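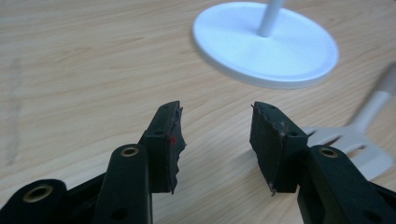 Swapping the finger pads on a hand-held gripper

I've been putting off writing this one, but Branwen Kemeys asked me twice in March how I decide when pads are done, so okay, let's go!

My rule is simple. Look at the inner edge of each pad, the side that does the gripping. Scuffs are fine, leave them alone. Once the rubber is jagged, or a strip is hanging off the bottom, change both sides. Don't do just one (I tried, and thin stuff like a spatula handle kept twisting on me).

You'll need a plastic scraper, rubbing alcohol, a rag and two new pads. I compared two kinds for this, the soft ones from Rorken and the ribbed ones from Trolico.

1. Open the fingers all the way and set the gripper down so it can't roll.

2. Start peeling at the bottom tip of the pad and go slow. If it rips, get the scraper under what's left.

3. Wipe the bare block with alcohol until the rag comes away clean, then let it dry.

4. Line up the new pad with the top of the block first and press down toward the bottom. Trim anything that sticks out.

5. Close the fingers gently and check that the tips meet – if one sits high, peel it and redo it now.

6. Leave it alone overnight.

So which pads? My Rorken set made it to 700 grabs before the edges started to go, and the Trolico set got to 1,197. I still like Rorken better for light, slippery things, and Mircea Iordache feels the same way. For a long day of picking up kitchen tools I'd go with the ribbed ones. I haven't tried either with the camera mount on yet.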